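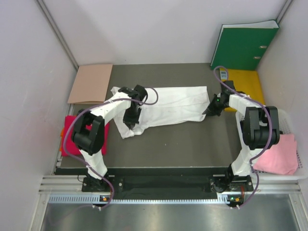

Do you need to iron tea towels before you fold them?
Only if you like ironing. Pull them out flat while they're still a bit damp, smooth with your hand, fold, done.

Kirstin Munro asked me that at pickup and I gave her a way too long answer in the car park, so now it's a blog post. Quick one, I've got 2 loads on and the dog wants out.

The linen cupboard. Did it on the weekend. Everything out on the hallway floor, the whole lot, and honest to god half of it was cloths. Plain white ones mostly. I bought a bulk bag years ago when we were painting the old place and they've bred. Some have gone a bit grey round the edges, don't care, they still dry dishes.

My problem was never the folding. It's the bit before the folding. You grab a cloth out of the basket and it comes up as a twisted lump and you try to fold the lump. Then you get a fat lump with corners. Goes in the cupboard, falls out of the cupboard.

So, what I do now:

Find a corner. Any corner. Then slide your hand along the edge untill you hit the next one. Don't go hunting for it in the middle of the bunch, you'll be there all day.

Lay it down long side facing you. Pull sideways, gently, both ends. One end always goes flat first and the other stays scrunched, so leave the good end alone and work on the bad one. I used to keep fixing the good end. Why.

Smooth from the middle out. Creases that run the long way I leave if they're near where the fold's going to be anyway.

Then in half, in half again, then thirds if it's going in the narrow drawer. Thoa Lò does hers in rolls and swears by it but her drawers are deeper than mine.

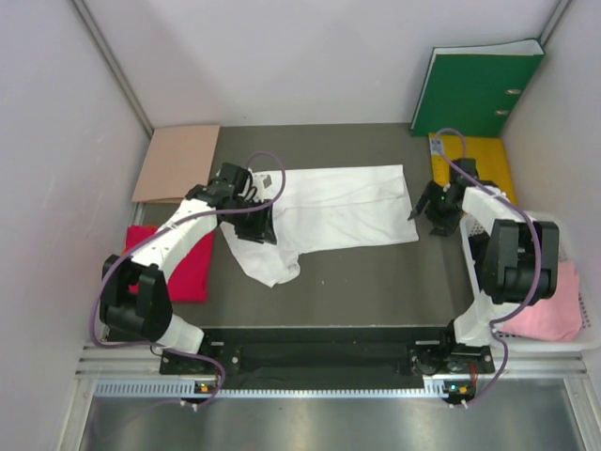

White cloth, right side mostly flat with one long crease across it, left side still bunched.

Fitted sheets I'm not getting into. Ball them up. Stuff them in the pillowcase. Next.

Surface matters more than I thought. I was doing it all on the bed and the doona just swallows everything, you smooth one bit and another bit puckers. Kitchen bench is heaps better. Wipe it first, I found a smear of Vegemite the hard way and had to rewash 3 of them. Darker bench is good for white stuff as well, you can see the edges.

Oh and the cupboard itself. Top shelf towels, middle sheets, bottom is cloths in an old shoe box with no lid. Fold side facing out so you can grab one without the pile going over. Virgil Ciobanu (next door, borrows everything) has already been in and taken a stack to wash his ute so theres more room than I planned for.

Anything with a hole in it went to the shed. Anything I couldn't work out what it was, also shed.

Still to do: bathroom cabinet, the drawer under the oven, that bag of odd socks. Maybe March. Machine's beeping, gotta go hang this lot out before it rains again.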